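Why I Still Write by Hand

For 16 years I have lived in a language that is not the one of my mother, and in all this time I have kept one habit from my old school: when a thing is important, I write it first with a pen. My colleagues at Barnbridge find this slow. They are right, it is slow.
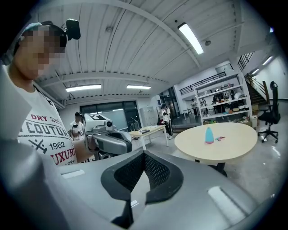
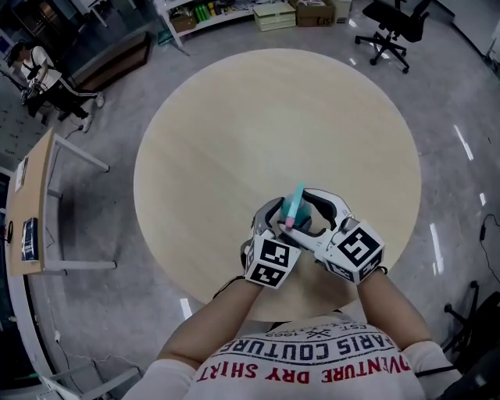 When I type, my sentences come out before I have decided about them. I can delete them, so I do not respect them very much. With a pen I must wait a little before each word, and during this waiting I often notice that I do not know what I want to say. It is an unpleasant feeling. I think it is also the most useful part of writing, and the keyboard has taken it away from us.

Last April I wrote a complaint to our town office in Zelano about the bus to Cundau, which no longer stops near the clinic. On the computer my letter had 828 words and it was angry from the first line. I put it away and wrote it again on paper. My hand became tired, and the second letter had fewer than 400 words. The anger was mostly gone, but the clinic was still there, and the old people who must now walk up the hill, and the question of who decided this. I sent the second one.

People will tell me that a careful person can be careful on any machine. Maybe so. I have not become such a person, and I suspect that many others have not either. We write to our neighbors and our children's teachers in the same quick way as we order shoes.

I do not ask that schools throw out their computers. My own handwriting is ugly, and for a long report I would not wish it on any reader. But I would like children to keep one hour in the week for paper, without a grade, for a letter to somebody who will really receive it. In my old school we had this hour after lunch. Most of us complained about it, and I still have two of the answers that I got.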